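Questions about renting a studio at the Gourlay Building. If yours isn't answered, write to the office or stop by the front desk between 9 a.m. and 4 p.m.

## Applying

**Who can rent a studio?**

Anyone 18 or over who will use the room for making things. Current tenants include painters, two bookbinders, a hat maker, a luthier and several people who sew. You don't need a degree, a gallery or a registered business. We don't rent rooms for storage only, and we don't rent them for living in.

**How do I apply?**

Fill out the two-page form, attach up to five pictures of your work, and leave it at the desk or send it by email. Tell us what tools and materials you use. That part matters more than the pictures, as it decides which floor we can put you on.

**How long is the waiting list?**

It depends on the size of room you want. Small rooms on the second floor open up several times a year. The corner rooms with north windows rarely do, and some people wait years for one. You can turn down one offer and keep your place. After a second refusal your name goes to the bottom.

**Can I see a room before I sign?**

Yes. Desta Hadgu shows rooms in the afternoon by appointment. Bring a tape measure if you have large furniture. The freight elevator door is narrower than the elevator itself, and people have bought tables that fit one and not the other.

**Can two people share?**

Yes, two people may share any room. Both names go on the lease and both are responsible for the full rent. Three or more may share only in the double rooms at the back of the first floor.

## Rent and lease

**What does a studio cost?**

A standard small room is $468 a month. Larger rooms are priced by floor area and the current list is posted by the desk. Rent covers heat, water, trash pickup and ordinary electricity use.

**What counts as ordinary electricity use?**

Lights, a computer, a sewing machine, a small compressor, hand tools. Kilns, welders and anything that runs all night are metered separately. If you aren't sure, write the wattage from the label on your form and we'll tell you.

**How long is the lease?**

Twelve months, then month to month. We ask for 60 days' notice when you leave. Leases can start in any month, though most begin in September.

**Do you take a deposit?**

One month's rent. It comes back to you within 30 days of moving out, less the cost of any repairs. Nail holes and paint on the floor are not charged. Holes larger than a quarter are.

**Can I sublet?**

For up to three months in a lease year, with written permission. The person subletting has to meet the same rules you do. Please don't hand over your key without telling us.

## Power and equipment

**How many outlets are in each room?**

Most small rooms have four double outlets, two on the window wall and two by the door. The Mosach wing was rewired more recently and has outlets every six feet.

**Can I use a power strip?**

Yes, if it has its own breaker or fuse and is in good condition. Plug it straight into the wall. Don't plug one strip into another, and don't run a strip off an extension cord. Space heaters, irons and heat presses must go directly into a wall outlet.
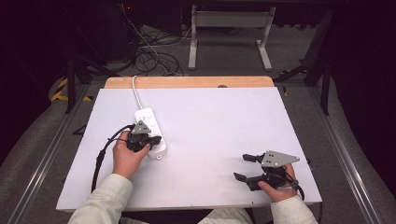

Gourlay Building, September

**Can I screw a power strip to my bench?**

Yes, if the bench is yours. If it came with the room, ask first. Keep the strip away from anywhere you use water or solvents, and leave some slack in the cord. A cord pulled tight across a walkway has to be moved, even if it's taped down.

**What happens if I trip a breaker?**

Turn off whatever you just turned on. The panels are in the hallway closets, which are unlocked. Your room number is written next to your breaker. Reset it once. If it trips again, leave it off and call the building number, 2629 from any hallway phone. After hours the call goes to Tariq Magsi, who looks after the wiring and the boiler.

**Are kilns allowed?**

Only on the first floor, and only in the three rooms with vents. Those rooms are all rented at present. Tenants on other floors can pay to use the shared kiln, which fires twice a month. The sign-up sheet is on the kiln room door. Put your initials on the bottom of every piece, including test tiles.

**Can I weld?**

In the yard bay only, with a screen up, between 8 a.m. and 6 p.m. Someone has to stay in the bay for 30 minutes after you finish.

**Is there a shared workshop?**

Yes, on the first floor. It has a table saw, a band saw, a drill press and two long benches. You have to take the one-hour safety session before you use the machines, even if you've used them for years somewhere else. Sessions are held monthly and are free to tenants.

## Access and safety

**Can I work at night?**

Yes. Tenants have access at all hours. Between 10 p.m. and 7 a.m. please keep to quiet work. No hammering, no power saws, and music low enough that it can't be heard in the hallway. There are apartments across the alley and they do call us.

**What if I lose my key?**

Tell the office the same day. Room keys cost $15 to replace. The key card for the front door costs $10 and we cancel the old one.

**What do I do with solvents and oily rags?**

Rags go in the red metal cans, one on each floor. They are emptied every evening. Never put them in the ordinary trash and never leave them in a pile in your room. Used solvent goes in a closed, labeled container on the shelf outside the workshop. Nothing but water and mild soap goes down the sinks. Plaster has blocked the second-floor drain more than once, so rinse plaster tools in a bucket and let it settle.

**Do I need insurance?**

We insure the building. We don't insure what you make or what you make it with. Renter's policies are available for studios and we recommend getting one. Tenants in the kiln rooms must show proof of liability coverage each year.

**Are dogs allowed?**

One dog per room, on a leash in the halls and never in the workshop. Other tenants may be allergic, so please use the stairs with your dog when the elevator is busy.

## Deliveries and moving in

**What address should I use for packages?**

Your name, your room number and the building's street address. The desk accepts packages up to 50 pounds. Anything heavier needs someone there to meet the truck. We don't sign for freight.

**Where can I park to unload?**

There are two spaces at the loading dock with a 30-minute limit. Enter from the Zondska Street side. The gate code is 2821, and the gate closes on its own, so pull all the way in. Overnight parking isn't allowed at the dock. There is free street parking on Fuvberg Avenue, which fills up early on open studio days.

**Can I paint the walls?**

White, yes, without asking. Any other color, yes, if you return it to white before you leave. Don't paint the brick, the window frames or the sprinkler pipes.

**Can I build a loft or a wall?**

Send a drawing to the office first. Nothing may be built within 18 inches of a sprinkler head, and sleeping lofts won't be approved. Freestanding shelves don't need permission.

## Open studios

**Do I have to take part?**

No. Open studios happen twice a year and a little more than half the tenants usually open their doors. If you're staying closed, we'll give you a card to hang outside so visitors don't knock.

**Can I sell work from my room?**

Yes, on open studio days and by appointment the rest of the year. We take no commission. Sales tax is up to you.

**Where do visitors come in?**

By the front door only. The freight elevator is closed to the public. If you have a visitor who can't use the front steps, call the desk and someone will open the ramp entrance on the yard side.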